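Mirkberg Hand-Held Gripper Kit: Set-up Guide

Section 2: Before you buy. Planning and budgeting for your kits

Read this section before you sign the quote. Most of the money wasted on hand-held gripper kits is wasted before the first box is opened, usually because somebody believed the brochure. Ours included.

2.1 Work out how many kits you need

1. Write down the tasks you want recorded. Use plain verbs: pick up a clip, put it in a box, close the lid. If the list only says "household manipulation", stop and write it again.

2. Decide how many people will record at the same time. One person needs one kit. If two hand-held grippers will be working over the same surface, both must be on the order.

3. Resist the bulk price. The discount starts at five kits, and sales staff will mention it early. A team that keeps two kits busy will not be kept busier by five, and the other three will age in a cupboard along with their batteries.

Note: The Zultonari and Vorkivow bundles contain the same gripper. The Vorkivow bundle adds a hard case and a second charger. Compare the prices of those two items bought separately before choosing it.

2.2 Budget for what the quote leaves out

The quoted price covers the gripper, one set of finger pads and the charging cable. It does not cover the following.

Pads. Ribbed pads wear at the tips. Allow for 9 spare sets per kit in a year of regular use. We have seen "long-life" pads offered at twice the price, and in our own workshop they wore out at the same rate as the ordinary ones.

Storage. Recordings pile up faster than anyone plans for. Record for a day, look at the size of the folder, and multiply from there. Do not use the figure in a sales presentation, including the one in ours.

Labour. Somebody has to set out the objects, reset them after each attempt and throw away the bad recordings. On small projects this can cost more than the hardware. If your budget has no line for it, the budget is wrong.

Objects. These are cheap, and people still forget them. Small things vanish into bedding and under furniture, so buy doubles.

2.3 Try the kit on your own work first

Ask for a trial unit. Tekleab, our distributor, lends one for up to 20 working days, and you pay the freight both ways. A demonstration on foam blocks at a trade show tells you very little. Blocks are easy.

1. Choose the room where the work will really happen. If that is a bedroom, use a bedroom, with the furniture left where it is.

2. Choose a soft surface as well as a hard one. A rumpled blanket changes the height of everything on it, and thin objects sink into the folds.

3. Lay out small objects of different shapes. Hair clips, key rings, a phone holder clamp and beaded string make a fair test, and a harder one than most buyers set themselves.

4. Bring the open jaws to either side of the object and check that the pads face each other squarely before you close them.

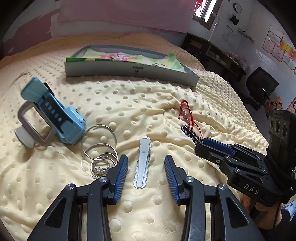
5. Repeat with an object lying flat. A clip standing upright gives the pads something to meet. Key rings in an overlapping pile give them much less, and you should expect a poor result at first.

6. Hand the gripper to a person who has had no training and watch without helping. If they can't manage a usable recording in 11 attempts, add training time to the budget.

Caution: Keep thin string and loose threads away from the pivot points. A thread wound into the linkage means taking the jaw apart, and the warranty does not cover it.

Caution: Do not squeeze the handle hard to make up for a bad approach. Open the jaws, move back and come in again.

2.4 Questions to put to any supplier

Ask these of us too, and get the answers in writing.

How long does a replacement jaw take to arrive, and from which warehouse?

Can we open the recordings without a paid licence, and will that still be true after the first year?

Is the camera calibration done at the factory, or do we have to do it ourselves? If it is ours to do, how often?

What happens to our files if we cancel the online service?

A supplier who answers "it depends" to all of them should be asked again by email.

2.5 Placing the order

Orders received by 14th November ship at the current price. Please don't treat that as a reason to skip the trial. If you are still testing when the date passes, finish the test and request a new quote. The price has moved before, and it has gone down as well as up.

Once your kits arrive, check the contents against the packing list and continue to Section 3, Charging and First Power-On.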